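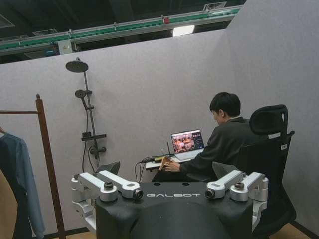

4.2 Working with the Kilomard session service

I went into this part of the study a bit skeptical, I'll admit. Verko sells Kilomard as a full package (operator console, session logging, remote support), and I'd been burned by packages before. We bought 2 licenses in April and ran 604 sessions on them, mostly clothes handling and short reach-and-grasp tasks, and I sat in on far more of those than I'd planned to!

Setup was the nice surprise. The console found both arms on the first try, and I had usable logs the same afternoon. Calibration was fussier. The manual gives it a single page, and I ended up leaning on the Trellby scripts we already had. 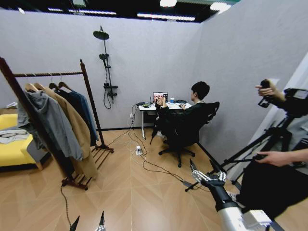

Figure 7. Room used for the Kilomard sessions, with clothes rack and desk.

Logging is where I'd spend the money again. Of the 604 sessions, 99 needed some hand cleanup, mainly clock drift between streams. Our older Grajales setup was a lot worse on that score, though I never kept a proper tally. Support answered on a Sunday once, which I appreciated. The 3,000 session cap per license is harder to love, and we come back to it in Section 5.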